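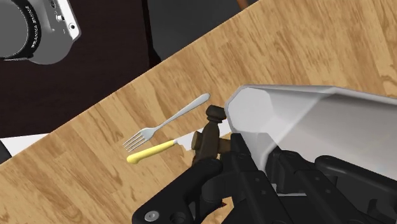 What is Latero used for?

Latero is used to rehearse tabletop pick-and-place tasks in simulation before the same tasks are tried on a workshop bench.

Latero is a small robot manipulation project built at Pellby, a shared workshop in the town of Cindoden. It consists of a simulated room with a wooden work table, a set of household objects, a task runner, and a matching physical bench assembled by members of the workshop. The project was started by Tamara Maksymiv and Savvas Andreadis, who also wrote most of the code. The name refers to the sideways approach the gripper made in the earliest tests.

Background

Pellby had a woodworking room and an electronics room before it had any automation equipment. Maksymiv first wrote the simulated scene on a home computer as practice in motion planning. Andreadis proposed building a real bench to match it, and the electronics room was cleared for the purpose in August. The first version of the bench was too light and shifted when an arm stopped quickly. Agnes Moffat rebuilt the underframe with heavier legs and a cross brace.

Simulation

The scene is a room with a wooden table in the foreground and a white arm on a base behind it. Objects are drawn from a fixed library and placed on the table at the start of each trial. The library includes a fork, a frying pan, a pear, a pencil, a hatchet, and several flat cards. Shapes were chosen to give a mixture of thin, flat, round, and long-handled items. Furniture elsewhere in the room is static and takes no part in the tasks.

Each trial begins from a stored random seed, so a layout can be repeated exactly. A standard run is 1,000 trials with the time step fixed. Contact between the fingers and thin objects is the slowest part of the calculation. Early releases used a simplified contact model for cutlery, which let fork tines sink into the tabletop. It was replaced after Kazimír Machala rewrote the collision meshes.
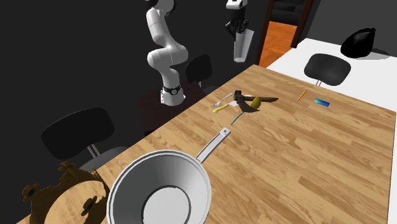

Machala's meshes are divided into convex pieces, with the handle of each utensil kept separate from the working end. The split allows a grasp planner to prefer the handle without a special rule for each object. It also increased memory use, and the project's notes advise closing the viewer during long runs.

Physical bench

The bench top is 900 mm deep and is made from glued boards, sanded and oiled. Mounting holes are drilled on a 50 mm grid along the rear edge. The power supply and emergency stop are fixed to the right-hand leg, within reach of a seated operator. Calibration is done with a printed target at each corner of the work area and is repeated whenever the arm has been unbolted.

Testing

Tasks are passed to the bench only after a full simulated run. In the first comparison, 53 layouts were copied by hand from the simulation to the bench. Flat cards gave the poorest agreement between the two, which Andreadis attributed to the friction value used for the tabletop. Later versions let the user set friction separately for each object.

Athina Mitsotakis-Vlachou maintains the test records and the written procedure. Her log format stores the seed, object list, grasp pose, and result on one line of text. Older logs from the Pilkington scheduler, which preceded the present task runner, can be converted with a script but lack the grasp pose.

See also

Collision detection
Grasp planning
Motion planning
Pick-and-place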